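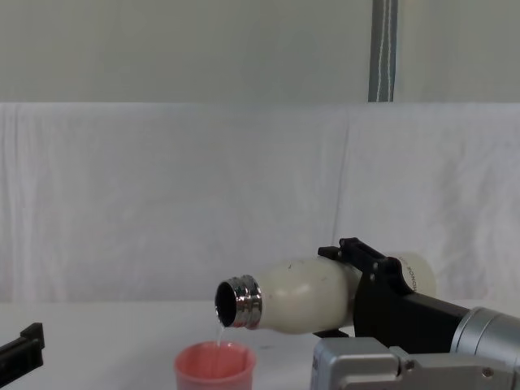
27 October 2018

Filed under: kitchen, water

I drink most of my water at a desk, and for the last few weeks I have been paying attention to how it gets from the bottle to the cup. The subject is narrow. I wanted a routine that left the desk dry, and I had a spiral notebook with space in it.

The first variable is the neck. A metal bottle with a threaded steel neck pours differently from a glass carafe with a flared lip. The opening is narrow and the rim is thin, so at a shallow tilt the water clings to the metal and runs back along the threads before it lets go. The threads hold a surprising amount. Wipe them with a dry cloth after pouring or they will empty themselves onto whatever is under the bottle when you set it down.

The second variable is angle. My old habit was to start low and creep up, and that is the worst case for dribbling. Bringing the bottle to horizontal in one steady motion gives a thin stream that leaves the lower lip cleanly and drops close to vertical. Past horizontal the flow gets heavier, then air starts going in against the water coming out and the bottle gulps. Each gulp moves the stream. With a wide mug this makes no difference. With a small cup it puts water on the desk.

Height comes third. I settled on a gap of 3 inches between lip and rim. Lower than that and the bottle gets in the way of seeing the level. Higher, and the splash clears the side of the cup.

I tried the routine with the cups I had in the cupboard:

Hindero tumbler, tall, straight sides. Easy to hit, slow to fill, tips over if the bottle touches it.
Swai tea cup, shallow and wide. Good target, but it splashes at anything above the 3 inch gap.
Stasum camping cup, enameled. The rolled rim catches stray drops and sends them down the outside.
A small plastic cup from a picnic set, maker unknown. The least forgiving of the 4, and the one I learned most from.

Small cups need the bottle stopped early. There is still water moving down the shoulder when you begin to level it, and that amount goes in the cup whether you want it or not. I stop with a finger's width left below the rim.

Grip matters more than I expected. Holding a round bottle near the base gives good control over the tilt but a lot of leverage against the wrist when it is full. Holding it at the middle is easier and slightly less precise. On a full bottle I use the middle - on a half-empty one, the rear.

For cleaning, a long brush and plain dish soap, then stored upside down on the rack with the cap off. A matte finish shows specks that do not always rub away. I have stopped chasing them. The gasket in the cap gets pulled out and washed separately.

My sister-in-law's answer to all of this was the Pultow pitcher, which has a proper spout. I have ordered one and it should arrive in November. I will run it against the same cups at the same height and post the notes.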